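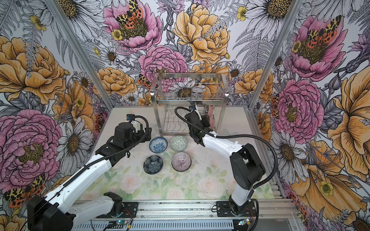

Dish rack

A dish rack (my gran said "drainer", and so do I half the time) is a stand for holding washed crockery while the water runs off it. I've been looking after this entry for a while now and I still get carried away, so bear with me!

Types. The plainest sort has one level, with slots for plates and a bit of space for cups. Two-tier racks put a basket on top and dividers underneath, and they're a blessing if you've got a small worktop. Stainless steel and coated wire are what you'll mostly meet in the shops, though wooden folding ones are still about. Some dividers are straight pegs and some are bent into waves - I like the wavy kind, as plates of different thickness can lean in them.

Bowls. These are the awkward customers. A deep bowl set upright just holds a puddle, so tip it well over or turn it upside down in the basket. Scalloped bowls, the ones shaped like a flower, want a good wipe between the petals, and I never stack them wet (they stick, and then you're stood there tugging).

Local names. In Stavirville people say "dripper", and in Nallen it's a "plate horse". Inger Fogh gathered 643 kitchen words from the two towns for her book Fostik, and 123 of them have to do with washing up, which cheered me no end.

Care. Limescale comes off with warm water and vinegar. Empty the drip tray too, if yours has one - mine was a disgrace last September.

See also: Draining board, Tea towel, Washing-up bowl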